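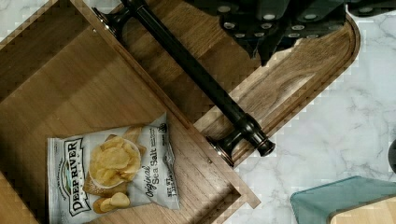 Is there any real support for the soul existing before birth?

My study group in Marport has been working through a workbook from Drellar Press, and chapter 2 says flat out that every person lived in heaven before being born and picked a side in the rebellion there. The proof offered is Jeremiah 1:5, "Before I formed thee in the belly I knew thee," plus a line from Job. I looked both up and I don't see it. Being known by God isn't the same as being around to be known. When I said so, I was told I was reading with "fleshly eyes," and that ended the discussion. Am I missing something, or is the case really this thin?
Posted by marportreader, 18 Feb 2020

hollis_pew
You're not missing much. Jeremiah 1:5 is about a prophet being called. It says what God knew and planned, and it says nothing of what Jeremiah was doing at the time. The Job line is probably 38:7, where the morning stars sing and the sons of God shout for joy. Most readers take those as angels. Your workbook needs them to be us, and I'd want to see where it argues for that.
To be fair, the idea is old. Origen is usually linked with some form of it, and people have argued ever since over how far he went. But old doesn't make it right, and "we picked a side up there" is a lot to hang on two verses. Try Romans 9:11 on your leader — it talks about the twins "being not yet born, neither having done any good or evil." I've never heard a good reply to that one.

quietwaters50
I believe it because I have felt it. Some people you meet and you KNOW you knew them before. Not everything is in a commentary. Pray about it.

Surkbridge Lurker
With respect to the answer above, I felt the same way about a man who sold me a truck. A feeling can't tell you where it came from.
I'd add John 9:2 to the pile, since somebody in your group will bring it up. The disciples ask whether a man born blind had sinned, and some say the question only makes sense if he could have sinned before birth. Maybe they did think that. Jesus doesn't take up the idea, though, and a question from confused disciples is a poor place to build a doctrine.
As for "fleshly eyes," ask which verse they'd accept as counting against them. If the answer is none, I'd find another study.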